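Ticket: Gripper width reads closed with fingers open, handheld capture
Project: Wandesthorpe kitchen set
Component: width estimation (Sestell), export
Reported by: Diane Dufour
Assigned to: Florencia Durán
Status: Resolved, one follow-up open
Priority: High

Summary

Width values in the exported demonstrations drop to zero while the fingers are plainly open in the wrist video. The drop lasts between a few frames and a full second, then the value snaps back. It affects both the left and the right unit. A policy trained on the current export closes early over containers and does not release on approach.

Background

We are comparing two ways of getting the width signal for two-handed demonstrations. Method A takes it from the wrist camera, by locating the inner edges of the finger pads and converting the gap to millimeters. Method B takes it from the encoder in the handle. Method A is attractive on paper: one sensor, one clock, no cable through the hinge. The result we want to report is whether A is good enough to train on without B. This ticket blocks that result.

Steps to reproduce

1. Load any kitchen demonstration from the October batch in the Sestell viewer.
2. Turn on the width overlay and set the source to "vision".
3. Find a grasp on an object with strong color and print, and step through it. The soda can segments are the easiest, with the can held upside down and the pads pressed into a dented wall. Width should be steady for the length of the hold. With the current build it jitters, and the pad edge is sometimes placed on the printing.

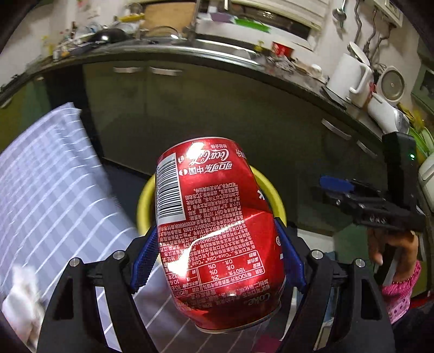 4. Find a segment where the gripper points down into a container with the fingers open. Width should be well above zero. With the current build it reads zero for part of the approach.
5. Switch the source to "encoder" and repeat steps 3 and 4. Both segments look correct.

Expected: the two sources agree within 2 mm on held objects and open approaches.
Actual: they agree on plain objects over a plain background. They disagree on printed objects and over bright container bottoms.

Log

Entry 1, Diane Dufour
Found while reviewing rollouts. The arm came down over a bowl, closed above it, and went on to the lift as if it had something. I assumed a policy problem and lost most of an afternoon on it. Went back to the demonstrations and plotted width against time. The false closures are in the training data, so the policy is doing what it was shown.

Entry 2, Florencia Durán
Confirmed on my machine. First suspect was the time offset between video and encoder. Ran the offset check with the clap sequence at the start of each recording. Offset is stable across the session and too small to explain a one-second dropout. Ruled out.

Entry 3, Florencia Durán
Second suspect was the lens calibration. If the distortion model is off, the gap is scaled wrong, and it gets worse away from the center. Recalibrated both units on the board and exported again. Values shifted slightly everywhere and the dropouts stayed where they were. Keep the new calibration; it is better than the old one. Not the cause.

Entry 4, Diane Dufour
Could it be the operator squeezing and releasing quickly? I have seen people do that while waiting for the other hand.

Entry 5, Florencia Durán
No. The encoder would show it, and the encoder is flat in those segments. The pads are also apart in the video for the whole dropout. I stepped through several by hand.

Entry 6, Florencia Durán
Dumped the intermediate edge maps. The estimator looks for a dark-to-light change on each side of the center line, takes the strongest one, and calls it the pad edge. It has two failure cases.

Case 1, printed object in the grasp. Label printing and creases in the metal give stronger changes than the edge of the pad. The estimate then jumps between pad and print from frame to frame. Error is noisy but centered near the true value, so it does not look alarming in a plot.

Case 2, open fingers over a bright target. The finger tips overlap a white area and the exposure settles on the darker surroundings. The bright area blooms over the tips, and the edges in the search window become weak. When both are under the threshold, the code returns the last fallback, which is zero. This is the serious one. Zero is a legal width and nothing downstream questions it. 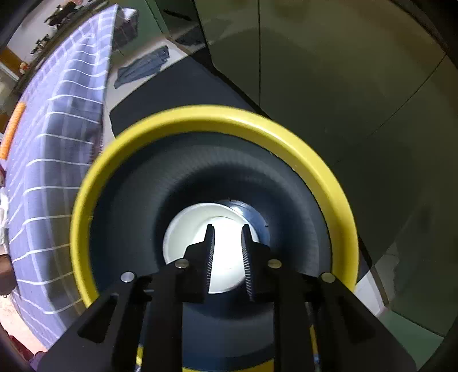
Case 2, open approach. Fingers apart over the white bowl in the yellow-rimmed tub.

Entry 7, Diane Dufour
Why is the fallback zero and not "missing"?

Entry 8, Florencia Durán
Left over from the bench rig, where the background was a gray sheet and a missing edge did mean closed. It was carried over when the estimator was moved to Sestell. I should have caught it then.

Entry 9, Florencia Durán
Changes made on the fix branch:
– The fallback now returns "missing" and sets a flag on the frame.
– The search window starts at the ridged part of the pad and works inward. The ridges have a regular spacing that label print does not, and the estimator now requires it before accepting an edge.
– Exposure is capped for new recordings. This does nothing for existing data.
– Gaps shorter than 300 ms are filled by interpolation. Longer gaps are left missing and the export drops those frames from the width loss. They still count for the pose loss.

The threshold itself is unchanged. I tried lowering it first and it brought in false edges from checked cloth at the side of the view, so that was reverted.

Entry 10, Diane Dufour
Reran the comparison. I used 180 demonstrations from the kitchen set, same split, same seed, same training settings for all three runs. Only the width source differs.

Vision, old build: closes early over containers in most rollouts. Not usable.
Vision, fix branch: early closure gone on the bowl task. Grip on the can is steady once made, with a slightly wide opening before contact.
Encoder: same behavior as the fix branch on the bowl task, and a cleaner opening on the can.

I would not claim a difference between the last two on the bowl task from this many rollouts. On the can the encoder looks better to me, but that is a judgment from watching and I have not scored it blind.

Entry 11, Florencia Durán
Agreed on not claiming it. For the write-up I suggest we report the width error against the encoder per object class and keep the rollouts as supporting material. The finding I would stand behind is narrow: vision width is adequate when missing values are marked as missing, and harmful when they are filled with a legal value. The old numbers in the draft table came from the old build and need to be replaced, including the row we liked.

Entry 12, Diane Dufour
Table replaced. I also removed the sentence saying the encoder is unnecessary. Sollulum asked whether they can drop the encoder from the next batch of handles. I told them to keep it until the follow-up below is closed.

Entry 13, Florencia Durán
Merged. Full re-export started on Tuominen with some 800 recordings in the queue. Old exports stay in place under their current names until it finishes – please do not start new training runs from them. The loader now prints a warning if it finds an export with no missing-value flag.

Workaround for anyone on the old build

Set the width source to "encoder" in the export settings. If a recording has no encoder stream, exclude every segment where the vision width is exactly zero for more than a few frames and check the rest by eye. Do not smooth the signal to hide the dropouts. Smoothing turns a one-second zero into a slow close and open, and that is harder to find afterward.

Resolution

Cause: failed edge detection reported as width zero, plus false edges from printed surfaces.
Fix: missing values flagged, pad ridge spacing required, short gaps interpolated.
Verified by: Diane Dufour, on the bowl and can tasks.

Follow-up (open)

Clear and glossy objects have not been tested with the new search window. A glass held between the pads may show the far pad through the wall and give two valid ridge patterns on one side. Florencia to record a short set with both handles and compare against the encoder before the vision-only option is switched back on by default.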